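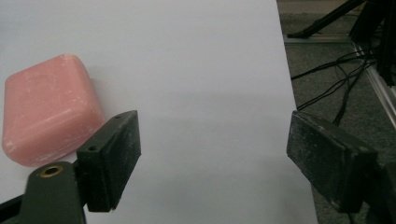
Green fingers wide open, pink block on the left, pads overdue for a cleaning.

Replacing and aligning the finger pads on the Bruken hand gripper

Posted February 12, 2019 in Club Build Notes

If you joined the Clegg robotics club in September you've probably been handed the Bruken gripper, told to squeeze the trigger and pick stuff up, and sent on your way. Great fun! But the pads take a beating, and once they get shiny and dusty everything starts sliding out, and then the recordings we make for our Gestivum entry are full of half-dropped objects. I've changed the pads four times this season and I've gotten pretty quick at it, so I'm writing it all down before I forget the fussy parts.

You can do the whole job at the table in one club meeting with time left over for testing.

What you need

A pair of fresh pads from the drawer marked Gruven (that's our name for the thicker pad design - the older thin ones are in the same drawer, so check)
The small hex driver
Rubbing alcohol and a lint-free cloth
An old toothbrush
A sheet of white paper or a white board to work on
The pink block

Work on something white if you possibly can. The screws are tiny and dark and our carpet eats them. I once spent most of a meeting on my hands and knees going through the cables under the rig with a magnet, and I never did find the one I dropped.

Clean first, then decide

A lot of pads that look dead are only dirty. Let the fingers spring open all the way, brush the faces with the dry toothbrush, then wipe them down with a little alcohol on the cloth. Go easy around the brass inserts in the green arms. They were pressed into the plastic with a soldering iron, and if you lean on one sideways it can start to turn, which is a much longer repair than this one.

Let everything dry and try a pick. If the block stays put while you tilt your wrist, you're done, put the lid back on the alcohol and go record something. Scratches alone don't bother me. What I look for is a worn corner, where the edge has rounded off and the pad doesn't touch the object there anymore.

Taking the old pads off

1. Turn off the recorder and unplug the gripper cable. It's easy to kick the cord while you're bent over looking at screws.

2. Hold the fingers open and back the screws out a little at a time, going back and forth between them. If one fights you, push the driver in harder before you twist. Stripped heads are a pain and we have very few spares.

3. Slide the pad straight off its arm. It may be stuck from old grime, so wiggle it, but please don't pry with a screwdriver (see the chewed-up arm in the spares box, which was me).

4. Do one finger completely before you touch the other one. That way you always have an assembled side to copy.

Putting the new ones on

Brush out the arm where the pad sits, set the new pad in place, and start every screw by hand before you tighten any of them. Leave them loose enough that the pad can still shift a hair. Do the same on the other side.

Now close the fingers slowly until the pads meet and hold them there. The two faces will find their own position against each other, and that's when you snug up the screws, still holding the trigger. This is the trick that took me forever to learn! I used to tighten everything with the fingers open and then wonder why the block always twisted to one side.

To check your work, pinch a strip of paper between the pads and tug it at the top edge, in the middle and at the bottom edge. It should drag the same in all 3 spots. If the bottom is loose, back the screws off and close the fingers again.

The block test

Set the pink block down on the white surface, turned at a bit of an angle. Straight-on picks are too easy and won't tell you much. Come in with the fingers all the way open, close, lift, tilt left, tilt right, put it down, open. Then go again from a different side.

I do a bunch of these before I plug the recorder back in. Watch for the block rotating as you lift, which usually means one pad is sitting higher than the other. If it slips straight down, wipe the pads again, because new ones come with a slick film on them (the first 57 picks I recorded on a fresh pair had to be thrown out for exactly that reason, and yes, I should have stopped sooner).

The block will pick up marks as you go. That's fine, it's had a hard life already. Just don't wash it right before a test.

Logging it

Write the swap on the sheet taped inside the cabinet door, with the pick count off the recorder. We've been getting 700 picks or so from the thick pads before the corners go. The thin ones wear out faster, and I'd like to use those up on practice days only.

Old pads go in the coffee can. I'm saving them to try re-gluing the faces, and I'll post that if it works.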